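Umport Home Workshop Forum > Finishing and Repair > Dull patches on oval oak table, oil or film finish?

drawbore_dan
Posted 22/04/2019

I have a Gretetti oval dining table, light oak, bought secondhand. The seller had stored it in a heated spare room with plastic sheeting resting directly on the top. There are now several dull patches with soft outlines. They do not feel rough. They show only in low side light, mostly toward the front edge, and I doubt a camera would pick them up at all.

The seller said it was "oiled" and gave me a half-used tin of Najjar table oil. A drop of water beads and sits there. I have read two explanations and would like to know which applies:

1. The plastic trapped moisture and the finish has blushed.
2. Plasticizer moved out of the sheet and into the finish, and softened it.

The sheeting went in the trash with the rest of the packing, so I can't test it.
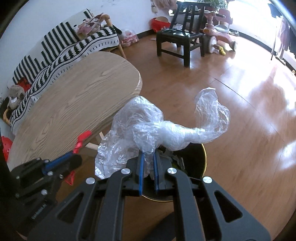

My plan was to rub the whole top with 600 grit, wipe on one coat of the Najjar, and leave it 8 hours before buffing. Before I do that I want to be sure I am not putting oil over lacquer.

kerf_and_kin
Beading tells you very little. A well-cured hardwax oil will bead water for years. Put a few drops of denatured alcohol on a hidden spot, underside of the rim if they finished it the same way. Wait a minute and touch it with a cotton swab. Sticky means shellac. If nothing happens, move on to lacquer thinner on the same spot. Softens means lacquer. No change from either and you have something crosslinked, so polyurethane, conversion varnish or a cured oil.

Do this before any sanding.

planer_snipe
Agree with the test, disagree that it will settle the question. Factory tables are often finished differently on the underside. One thin coat below, several on top. Same chemistry usually, but I have seen a sealer only on the bottom and polyurethane on top.

On the two explanations: blush from moisture is white or milky. What is described is dull, with no color. That points to a change in surface texture, such as print from the sheet. Any finish that was still a little soft would do it, given enough warmth and weight. I would not bring plasticizer into it unless the patches are tacky.

drawbore_dan
Not tacky. A fingernail leaves no mark with moderate pressure.

kerf_and_kin
Then it is probably print, fine. But plasticizer damage can re-harden once the plastic is off. Absence of tack today does not rule it out.

Also, polyethylene sheet normally contains no plasticizer to speak of. Flexible PVC does. If the sheet was the thin crinkly kind it was almost certainly polyethylene. If it was heavy and limp and smelled like a shower curtain, PVC.

drawbore_dan
Thin and crinkly, no smell. So print.

shellac_flake
Whatever it turns out to be, don't use 600 on the full top. If it is a film finish you will scratch the sheen everywhere to fix a few patches, and then you are committed to recoating. Start with the least aggressive thing: mineral spirits on a rag, to remove wax and polish residue. Half the "damaged finish" threads on this board are furniture polish.

If the patches remain, take 2000 with a little soapy water to one patch, light pressure, then look at it from the side. Follow the grain as well as you can. On flat-sawn boards the figure curves all over the place, so go with the length of the board and ignore the arches.
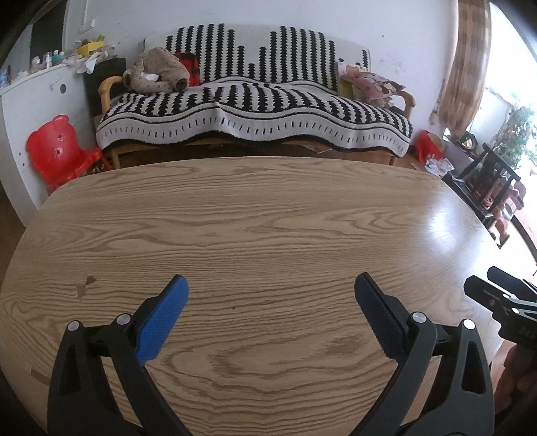 Oval top with cathedral grain, front edge rounded.

The rounded edge is where people cut through. Stay back from it and do the edge last by hand, with no block.

planer_snipe
2000 on a satin table will leave a glossier patch than the surroundings. You would be trading a dull spot for a shiny one. A gray synthetic pad is closer to most factory satins.

shellac_flake
It depends on the sheen, which has not been stated. On anything semi-gloss the gray pad is too coarse. I would still start fine and step down.

planer_snipe
Fair. Dan, what is the sheen? Compare it with something known if you can. The Candeo sample cards have satin and semi-gloss side by side.

drawbore_dan
No Candeo card here, but next to a satin door it looks a touch shinier.

Results so far. Alcohol on the underside: no effect. Lacquer thinner on the same spot: no effect. Mineral spirits on the top brought a brownish residue onto the rag, and the smaller patches are gone. Two larger ones remain, fainter than before.

kerf_and_kin
Crosslinked, then, with old polish over it. Repeat the mineral spirits with a clean rag until the rag stays clean. Lay the used rags flat outdoors to dry, single layer. If you do open the Najjar tin, the oil rags are the dangerous ones. They can self-heat and should go in a sealed metal can of water.

shellac_flake
I would leave the tin shut for now. Oil over a cured film has nowhere to go. It sits on top and stays gummy.

planer_snipe
We don't know it is a film. A cured hardwax oil would pass both solvent tests, and then one thin maintenance coat is the correct repair. Look at the pores. With a built-up film they are bridged or partly filled, and with an oil they are open and crisp at the edges. Use a flashlight and a magnifier.

drawbore_dan
Pores look open along most of the board but I can't say they are crisp. I will clean it again, then try one test patch near the end and leave the rest alone. The label on the tin says 90 percent solids, if that helps anyone identify which version it is.

kerf_and_kin
It narrows it to the older formula. Check it for skin before you stir. If it was opened last October it may already be past using.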